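How to unpack and set up a small kitchen in one evening
December
By Yara Hakim

I love this job. I really do! Give me a stack of plates, a few mugs and a clear stretch of table and I'm happy until bedtime. When Pirjo Tikkanen moved into her new place in Wasville we got her whole kitchen sorted between dinner and 8 p.m., and I've used the same method ever since.

Start with a big mat. A brown one is great because pale dishes show up on it right away, and it saves your tabletop from scratches. Put everything you want to sort on it before you decide where anything lives.

Next, the padding. Pull out all the stuffing and wrap, and check inside the pots, where plastic loves to hide. Fluffy filling sheds little wisps that cling to a plate rim, so lift the clump off in one piece and then run a dry cloth around the edge.

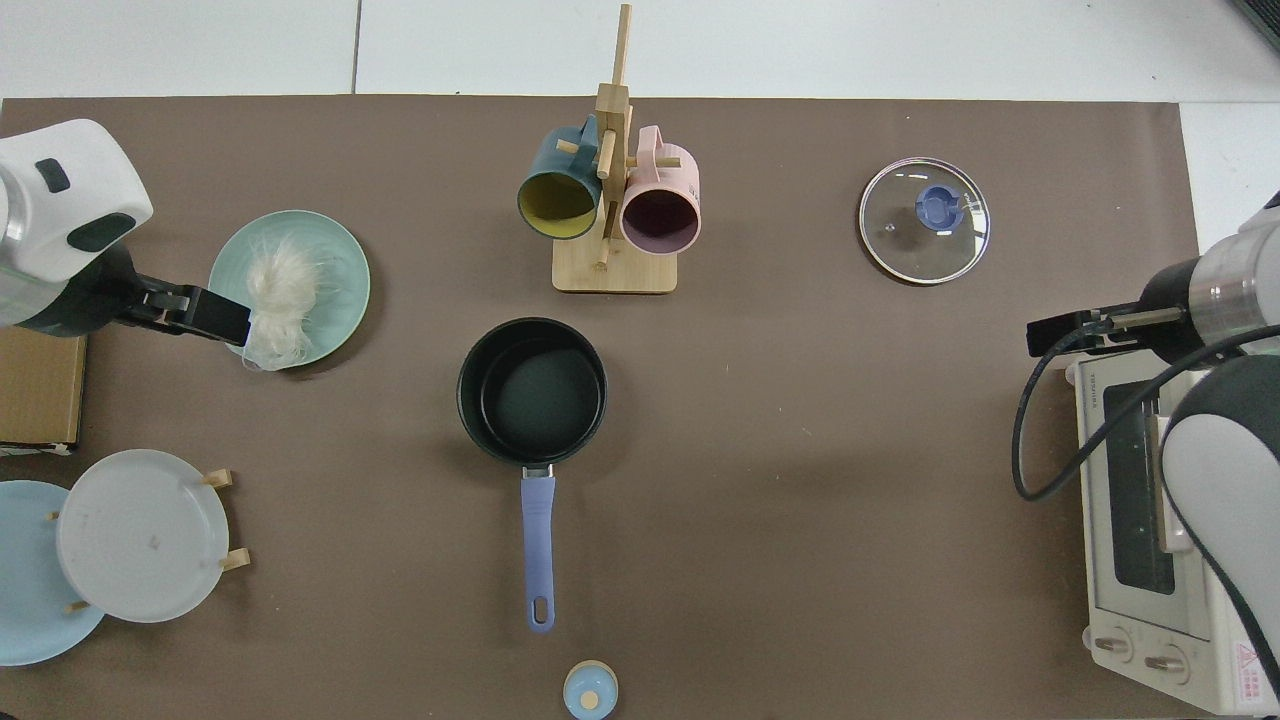

Flatten each box as you empty it and slide it to the side of the mat. You'll want a couple later for the stuff you're giving away (there is always some).

Now set up your wooden pieces, the plate rack and the mug tree, before you wash a single thing. Everything that comes out of the sink then has a place to go! Stand the rack at a slight angle so you can reach it without bumping your elbow on whatever is next to it. Plates go in on edge, one per slot, and I like to mix the colors: gray, then blue, then yellow at the back. Hold each plate at the top and lower it straight down until you feel it settle between the pegs.

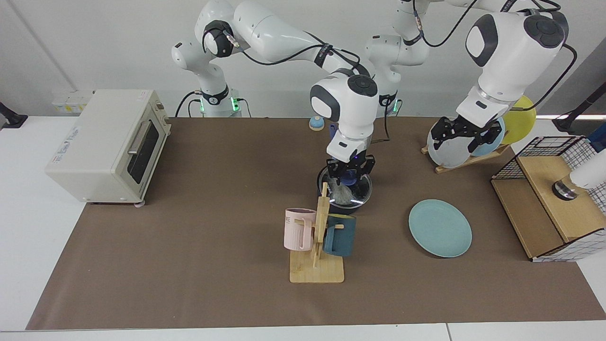

Big appliances come after that. A toaster oven needs a spot where the door can swing all the way down, with breathing room behind it, so check your manual for the gap. Mine is at the left end of the counter and I wouldn't move it for anything.

Mugs are my favorite part. Hang them by the handle with the open end tipped down, and put one on each side of the post first so the tree stays steady. Two-tone mugs look wonderful this way, with that flash of mustard or plum on the inside.
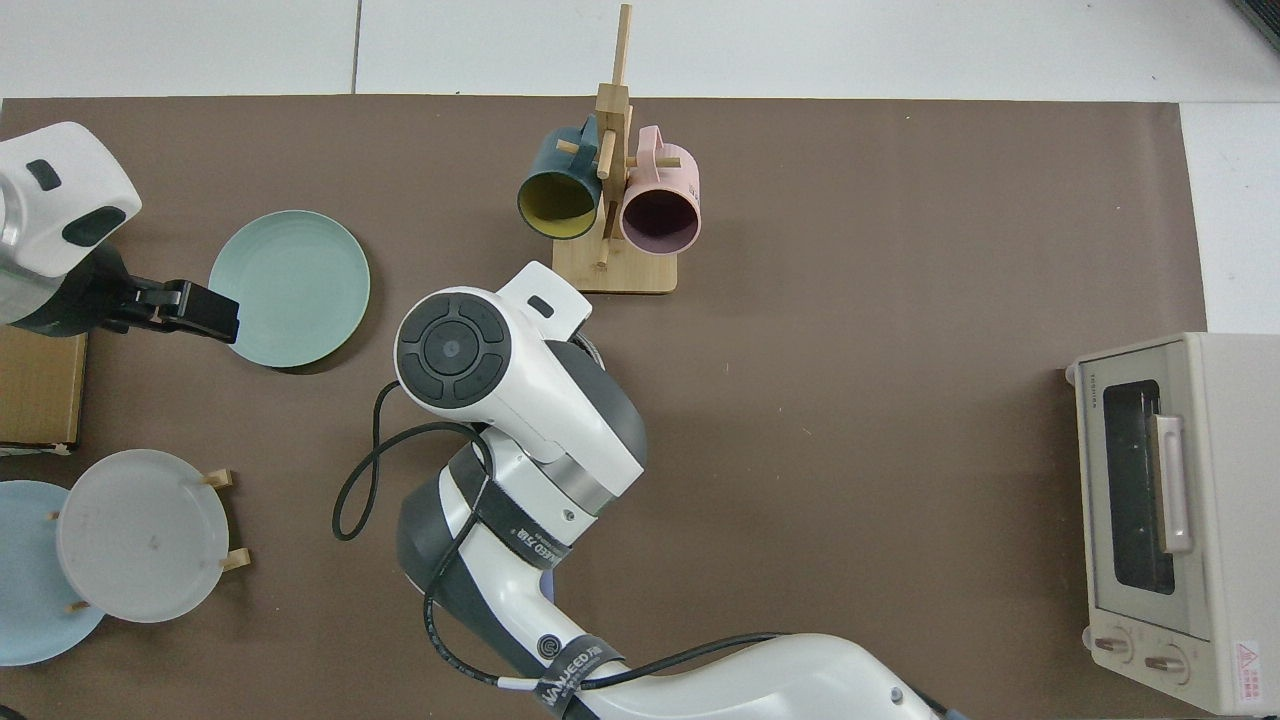
Keep one or two plates out flat for the next meal and leave the rest in the rack. Pans go closest to the stove, handles all pointing the same direction. Anything small with a lid, like salt or spices, gets its own corner where you can grab it while you're stirring.

Last, shake the mat out over the trash, wipe it down and roll it up for next time.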